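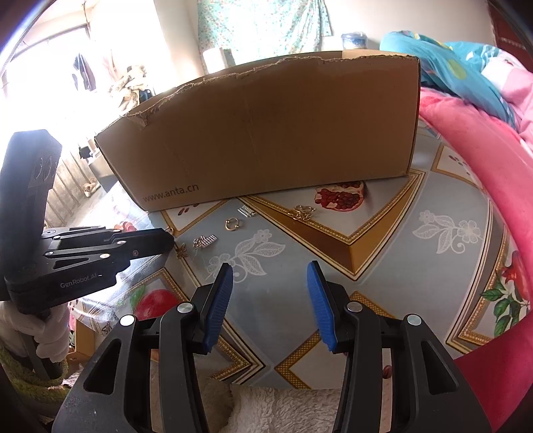
Getting two-gripper recordings to line up before you train on them

I get asked about this often enough that it's easier to write it down once. You've got a session with two hand-held grippers, a left and a right, each with its own camera and its own idea of what time it is. You want a single dataset at the end where frame 500 on one side matches frame 500 on the other, and where the policy isn't learning to close on jewellery half a second after somebody did it. I use Villus for the alignment and a little script of my own called Skakorik for the labels. Swap in whatever you like, the steps are the same.

This is written for small-object work: chains, charms, hoops, that kind of thing going into a cardboard box. If you're moving mugs you can be sloppier than me and get away with it (lucky you!).

What you need

Both recordings, untouched. Don't trim them first. I know it's tempting to chop the fiddling at the front, but that fiddling is where the sync comes from.
The jaw width log for each gripper.
The calibration file for each camera. Not last month's.
A spare evening, the first time through.

Step 1: Put everything in one folder per session

I name mine by place and run, so a folder might be plerkeswood-16, with left and right inside it and nothing else. Mine used to have a notes file, a backup of the notes file and three half-finished exports in there as well, and Villus would cheerfully try to read the lot. Keep it boring.

Open the import panel, point it at the folder, and check that left is left. Mine guesses from the order the files were written, and it guesses wrong more than I'd like. Scrub to any moment with both tools in view and sort it out now, while it's a one-click fix.

Step 2: Find the clap

Before each run I close both sets of jaws twice, quickly, at the same time. On the jaw width plot you'll see two sharp dips on each trace. Drag the right-hand trace until the dips sit on top of each other, then zoom in and do it again, properly this time. The first attempt always looks perfect until you zoom.

If you forgot to clap, you can use any moment when both cameras see the same motion. A tool tip touching the box works. It takes longer and you'll mutter a bit.

Step 3: Check for drift

Jump to the end of the session and look at the same two traces. If they've slid apart, your clocks run at different speeds and one offset won't save you. Turn on linear correction and add a second anchor near the end. I re-check in the middle too. My limit is 40 milliseconds anywhere in the run, and if I can't get under that I throw the run out. It hurts, but a bad run costs me more later on.

Step 4: Look at what the camera thinks is a corner

Pose tracking wants stable texture, and a printed tablecloth gives it heaps. A good busy cloth will hold the track nicely even when the tool gets right down close. The catch is repetition. If the same motif comes round again in another panel, the tracker can match a feature in one diamond to its twin in the next, and your trajectory does a cheerful little hop sideways.

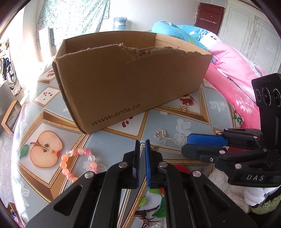 So plot the position over time and go looking for hops. They're easy to spot: a flat-ish line, a vertical jump, then a flat-ish line again, while the video shows the tool hardly moving. For each one, raise the match ratio a notch and re-run just that stretch. If it still hops, mask out a patch of cloth and let the tracker lean on the furniture and the box. I had one session where a single mask over a bit of printed fruit cleaned up every jump, and I was unreasonably pleased about it.

Blown-out windows cause a different sort of trouble. Features along the edge of a bright area come and go as the exposure shifts, so I mask anything that's gone to plain white before I even start.

Step 5: Segment the picks

Now the labels. Skakorik goes through the jaw width and marks a pick wherever the jaws close and stay closed for a set time. The default hold is fine for chunky objects. With a fine chain it's rubbish, because the jaws close to almost nothing and the log looks the same as an empty grab.

What I do is run it with the default, then step through each mark by eye and tag it full, empty or unsure. On my last batch that was 106 marks, and I got through them on a Sunday with a pot of coffee. Leave the unsure ones out of training. Consuelo Quintero, who shares the labelling with me, tags them separately and we only argue over the ones where we disagree.

Tangled things deserve their own tag. If a grab on one charm could bring a whole chain with it, "picked the charm" is a dodgy label.

Step 6: Export, then replay

Export at a fixed rate for both sides. Then replay the export, and I do mean the export, with both views next to each other and the trajectories drawn over the top. Restrepo is the viewer I use and it's a bit clunky, but it reads the files exactly the way the training loader does, so if something's flipped you'll see it there.

Watch for the left tool turning up in the right camera. When it does, the drawn trajectory should land on the actual tool. If it's hovering off to one side, your camera-to-jaw offset is stale. Go back, load the right calibration, and export again from Step 4 onward. You don't need to redo the clap.

A few odds and ends

Keep the rejected runs somewhere. I've gone back to them twice to test a new drift setting.
If memory blows out on import, load one side at half resolution. Sync doesn't care.
Write the anchor times into the session folder name or a log you'll really open. I keep mine in a spreadsheet with a colour for each kind of failure, and there's a fair bit of orange in it at the moment.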